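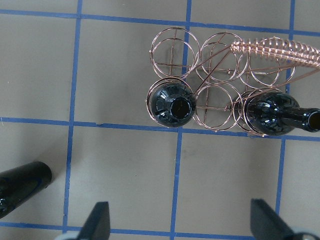

This checklist is for the wire bottle rack which we use at Grollness, in the tasting room and in the small store behind it. Please complete it before the rack is carried anywhere with glass in it, and again on Sunday after closing. It concerns six rings, one coiled handle and the bottles. A bottle which lies beside the rack on the taped surface, as the third one does, is counted as "not stored" and goes under item 9, even when the other two are sitting well in their rings.

Form kept by the store desk. Revised in June, after comments from the evening staff. The older version with the Wokent logo should not be used any more, it has the wrong weight on it.

## Part A. The rack, without bottles

- [x] **1. Rings.** All six are round and none is pressed to an oval. Run a finger inside each ring slowly.
 *Comment: OK. One ring is a little tighter than its neighbour, but a bottle goes in without pushing. I leave it as passed.*
- [x] **2. Joints.** Look where the straight wires meet the rings. A joint that is open must be reported the same day, also if the rack still feels firm.
 *Comment: OK, all closed.*
- [ ] **3. Wire ends.** No end should stand out where a hand or a sleeve can catch it.
 *Comment: One sharp end found on the low side. Filed and covered with tape until the proper cap arrives. To be checked again, so I don't tick it.*
- [x] **4. Standing.** Put the rack on the table and press each corner lightly. It may move a small amount. It may not tip.
 *Comment: Passed on the table. On the stone floor in the store it rocks, but I believe this is the floor.*
- [x] **5. Surface of the copper.** Dark spots are acceptable. Green spots are to be cleaned with a dry cloth only, please no vinegar.
 *Comment: Two dark spots. No green.*

## Part B. The table
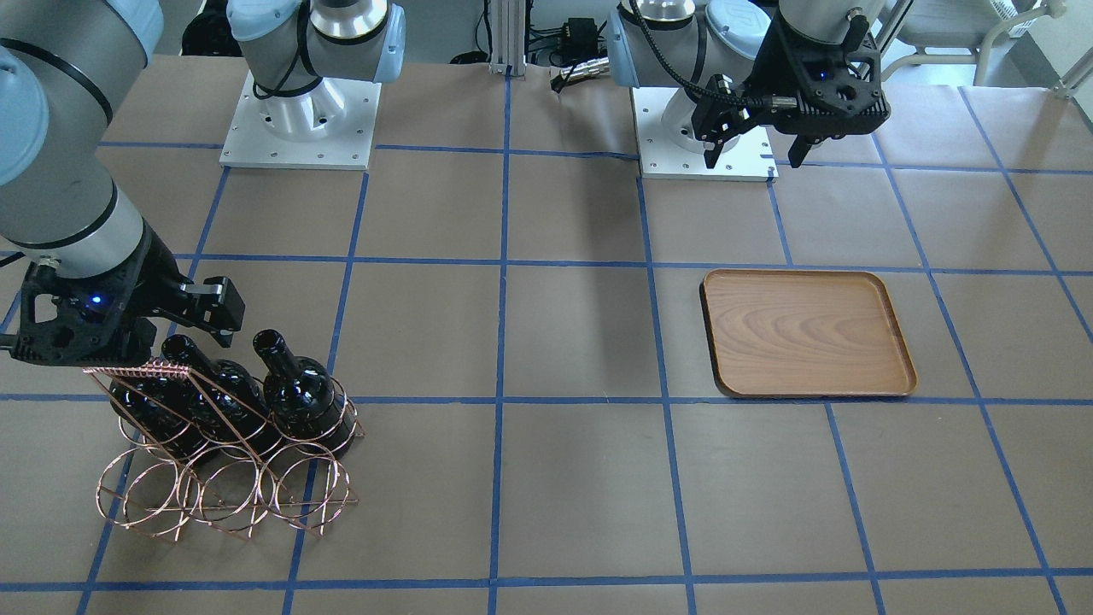
- [x] **6. Paper.** The covering must be flat and without folds under the rack. If the paper is torn, change the whole length and do not put a patch over the tear, the feet of the rack catch on patches.
 *Comment: Flat. I smoothed one bubble near the window side.*
- [x] **7. Tape lines.** The strips must be pressed down completely. The rack is permitted to stand over a line if the strip is not lifting.
 *Comment: OK. Last month a strip was lifting at its end and I found the rack could be dragged by it. Now replaced.*
- [x] **8. Distance from the edge.** Minimum 44 cm from the near edge when there are bottles in the rack.
 *Comment: Measured with the tape measure from the drawer, 60 cm. Passed.*

## Part C. The bottles

- [ ] **9. Loose bottles.** No bottle may be left lying on the table or the floor when the person walks away.
 *Comment: Failed on the first look, one bottle was outside the rack. Passed on the second look. I write both results, so the box stays empty.*
- [x] **10. Fit.** The body of the bottle sits in the wire and does not hang from its neck. Turn it a quarter by hand. It should turn with a small resistance.
 *Comment: Good for the standard bottles. The Akanda bottles have a wide shoulder and I have not tried them in the tight ring.*
- [x] **11. Glass.** Look at the mouth of every bottle for chips, in good light. Use the lamp if it is after 5 pm.
 *Comment: No chips. Dark glass makes small cracks difficult to see, therefore I also pass a cotton cloth over the lip and watch if a thread remains.*
- [x] **12. Distribution.** When there are only two bottles, decide where they go before you lift. I have written "opposite corners" here as the rule.
 *Comment: See the discussion under this item.*

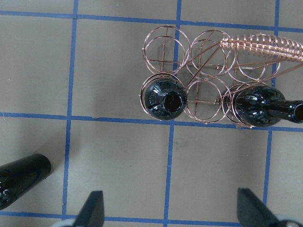

Hashini Khan wrote that she does not agree with "opposite corners" as a rule. In her experience the rack hangs straighter when two bottles are in the same row with a free ring between them, and she would like us to test it before it is printed. She also asked that the word "always" be removed from item 12.

I removed it. We tried both ways in the afternoon, with water in the bottles. With the same row, the rack leaned toward that row when I lifted it but the two ends stayed level. With opposite corners it leaned less and turned more in my hand. I do not find a big difference, and I have a weak wrist, so perhaps another person should repeat it. Until then both ways are permitted.

## Part D. Handle and carrying

- [x] **13. Coil.** The turns of the coiled wire must lie close together. If you can put a fingernail between two turns, write down where.
 *Comment: Tight for the full length.*
- [x] **14. Handle under load.** Lift the loaded rack 9 cm above the table, hold it for a slow breath, put it down. Listen for a click.
 *Comment: No click. The coil is not comfortable for the fingers with all six bottles. Gloves are in the second drawer.*
- [ ] **15. Stairs.** The loaded rack may not be carried on the store stairs by one person.
 *Comment: Not inspected, I was alone.*
- [x] **16. Path.** The way from the table to the cabinet is free, the door is hooked open, and the mat is not curled.
 *Comment: The mat was curled. I turned it around.*
- [x] **17. Door opening.** Clear width at least 70 cm.
 *Comment: Passed, but only with the hook. When the door is loose it comes back on your elbow.*

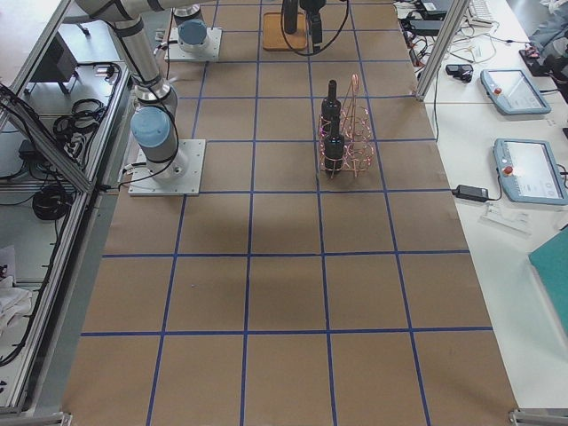

A remark came in on the back of the sheet, without a name: could the form say if the bottles must be lying or standing when the rack stays on the table during a tasting? The person had been told both things by two colleagues on the same evening, and would like one answer.

My answer is that for the table either position is allowed, so long as items 4 and 10 are passed with the rack in that same position. For the cabinet it is lying only, as the shelf above is low. I have added this to the next printing as item 18, and in the meantime please write it by hand.

## To be done

| Item | Action | State |
|---|---|---|
| 3 | Cap for the sharp wire end, ordered from Tralden | waiting |
| 9 | Speak with the evening staff about loose bottles | done |
| 10 | Try an Akanda bottle in the tight ring | open |
| 12 | Repeat the lifting test with another person | open |
| 15 | Inspect the stairs with two people present | open |

Result of this inspection: the rack may be used on the table and carried on the flat floor. It may not go on the stairs until item 15 is signed. The signed copy is to be put in the blue folder, with the newest sheet on top.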